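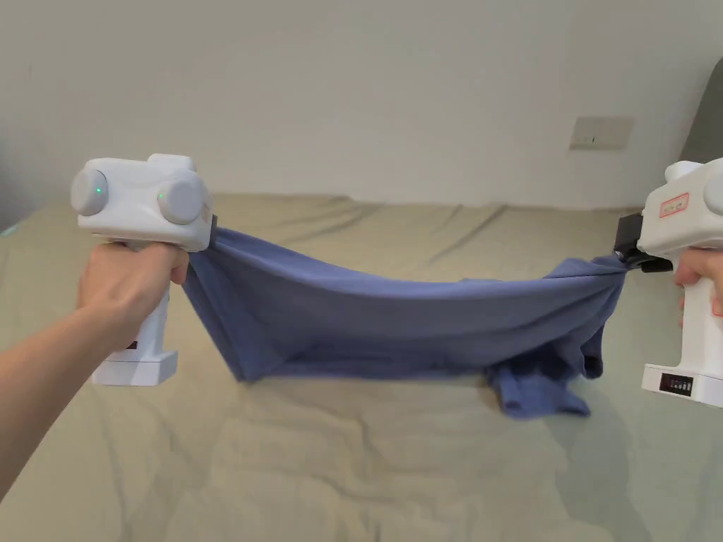 Jillholm Fitted Sheet Review: Is the "No-Iron" Claim Worth Paying For?
By Paloma Delacroix

I don't trust a bed sheet with a booklet. The Jillholm fitted sheet comes with one, printed on heavy cream paper, and it spends more pages on the mill than on how to wash the thing. By the time I got to the care instructions I had read the word "heritage" enough to want my money back, and the sheet was still in its bag.

I bought it anyway, with my own money, because the old sheet had worn through at the foot and I needed a beige one. I have had it on the big bed since May. It gets slept on, and it gets used as a work surface, which bed makers never seem to picture. Most of my folding happens there. Shirts, pillowcases, throws and the rest of the laundry all land on it before they go anywhere else.

The claims

Jillholm makes three that matter. The sheet is "wrinkle-free straight from the dryer," it "stays put all night," and it has a thread count of 1,000.

I'll take the last one first, as it's the one on the front of the bag in the biggest type. A high thread count used to sound like a promise and now mostly sounds like a price. Makers can get to a big number by counting the strands that are twisted together inside each thread, and the booklet doesn't say how Jillholm counts. I wrote and asked. The reply thanked me for my interest in luxury sleep and sent me a link to the page I had been reading when I wrote. So I can't tell you what the number means. I can tell you the sheet feels smooth and a little heavy, and that I wouldn't have guessed a thousand of anything.

Wrinkles

Wrinkle-free is simply wrong. I followed the instructions to the letter the first time: warm wash, low tumble, out of the dryer while there was still some heat in it, straight onto the mattress. The middle looked good. The rest had creases, and they were worst where the fabric turns down over the corners. I washed it again on its own, in case the first load had been too full, and got the same result.

There are also the fold lines. Every sheet comes out of its bag with a grid pressed into it, and I expect those to go after a wash or so. These are stubborn. I have an iron and I used it, and they came out fine, but then I was ironing a no-iron sheet at eleven at night and feeling foolish about it.

The color makes a difference here. Jillholm calls it Oat. In morning light it is closer to cream, and under the bedroom lamp it goes almost khaki. Being pale and plain, it shows every ridge when the light comes in low from the side. A print would hide most of it. If you're set on this sheet and you care how the bed looks, I'd get one of the patterned ones.
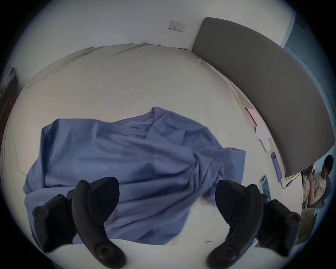 Blue cloth in a heap on the bed. The middle of the fitted sheet is mostly smooth, with the long creases out toward the far edge.

Fit

I expected to complain about the corners and I mostly can't. The pockets are deep and the elastic goes all the way around, where the cheaper sheet I had before only had it at the ends. It went over my mattress without the usual business of losing the first corner while fighting with the last. After a night's sleep it has moved a little, and the slack gathers along one long side. I pull it tight when I make the bed. "Stays put all night" is generous, but it's the closest of the three claims to being true.

One gripe, and it's a real one. There's no tag or mark telling you which side is the top. On a wide mattress that is nearly square you will get it wrong about half the time, and you find out at the third corner. The Todden sheet in the guest room cost a good deal less and has a strip of ribbon sewn inside the elastic at the foot end. I don't see why Jillholm couldn't manage a ribbon. Maybe the booklet used up the budget.

As somewhere to fold

This is a narrow use, I admit, but I can't be the only one who does it. The surface is fairly slick. A cotton shirt shaken out over it will slide instead of catching, so you can square it up without dragging the sheet along. That's handy. It works against you with bigger pieces, where a stack that isn't well balanced leans over and goes down the side of the mattress. On the Todden, which has a duller, drier feel, a stack stays where it's put.

Blue cotton and pale sheets make me nervous. I have had dark cloth leave a tint on a light one before. So far the Jillholm has taken no color from anything I've piled on it, though I do keep it out of the wash with darks and I wouldn't leave anything damp sitting there.

Lint is another matter. It arrives from somewhere and it stays. A roller gets it off.

What I'd buy instead

For plain everyday use, the Todden. It wrinkles just as much and doesn't pretend otherwise, and the ribbon alone saves some bad language. I also tried a Whitlock sateen a while back and sent it home with my sister, as it was too warm for me. She likes it. If you run cold, it could be worth a look.

Against the Jillholm I'd set the price first and the no-iron claim second. In its favor, the elastic is good, the seams show no loose threads yet, and it's pleasant to lie on. My husband says it's the best sheet we've owned. He also doesn't make the bed.

Rating: 2 out of 5 at full price. I'd go up a notch if it were marked down to what the Todden costs.

Update: a reader asked whether the pillowcases are any better. They're sold separately, and I haven't bought them. Another asked about shrinkage. Mine came up a bit snugger at the corners after the first wash and hasn't changed since, but I've only ever dried it on low.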